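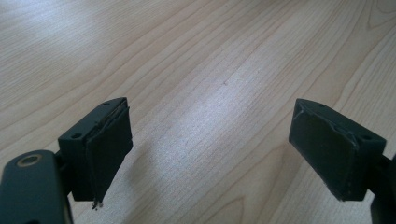 *Eino Koivisto*

Visit to the Garkley lab, October. Demonstrations are recorded at wooden tables with a hand-held gripper: two fingers, dark pads, no arm attached. The operator does the task by hand and the motion is stored for the robot. Kultside, their software, had 432 recordings for cup stacking; 29 were rejected for jerky starts.

Pads wear. The left one had frayed at its lower tip and both were creased along the top. I asked about replacement intervals and got no figure.

Remote control is done in the next room on a Jolley arm. Slower, 85 seconds per stack. Left at 5.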